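Freeing a Snagged Wrist Cable During Cloth Work
Shop notes from Cirkevstead, updated 28th September

If you run a two-armed robot on any kind of fabric job, sooner or later you will meet the fault we have come to call the long tug. The robot takes hold of a hem, starts to pull, and one wrist stops partway while the other keeps going. Ours did it in April, in the middle of a perfectly ordinary towel routine, and I'm a little embarrassed to say we blamed the fingers for two whole days before Kimie Sekiguchi thought to look at the wiring!

The culprit was a wrist cable with too much slack. It had looped over a joint ring, and every time the arm turned inward the loop drew tight. The controller (we use Dustetti) logged it as error 156, grip overload, and that sent us off in quite the wrong direction.

So, before you touch anything, get the robot into a hold with both hands on the cloth and the arms raised. Slack is much easier to judge in that position than with the arms parked.
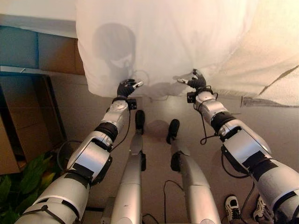 Both hands on the cloth, with the cables looping loosely by the wrists.

Now for the check itself. Take your time over it, and keep a second person at the stop button throughout.

1. Press stop and wait for the drives to go quiet. Support both forearms before you release the brakes, because a raised arm can come down on you faster than you'd think.

2. Ease the cloth out of the fingers, one hand at a time. Please don't yank it. Solomiia Vakulenko did that once and spent her afternoon refitting a fingertip pad (she has forgiven us for bringing it up).

3. Follow each cable from the wrist back toward the elbow with your own fingers. You are feeling for flat spots, nicks, or a place where the jacket has gone shiny from rubbing.

4. Turn the wrist slowly by hand through its full travel. If the loop can reach a joint ring at any point, it's too long. Take up the extra under the nearest strap, leaving enough that nothing goes tight at the far end of the turn.

5. Replace any cable with a damaged jacket. Tape is fine for getting a cart back to the bench and no good at all for getting back to work.

6. Clear the fault, drop the speed to 5 percent, and run 19 cycles with no cloth. Then put the cloth back and run the same again.

We now repeat the whole thing every 3000 cycles, and the Levchenko arms over at Plomthorpe are on the same schedule. If error 156 comes back after all this, go ahead and look at the fingers, starting with the thumb.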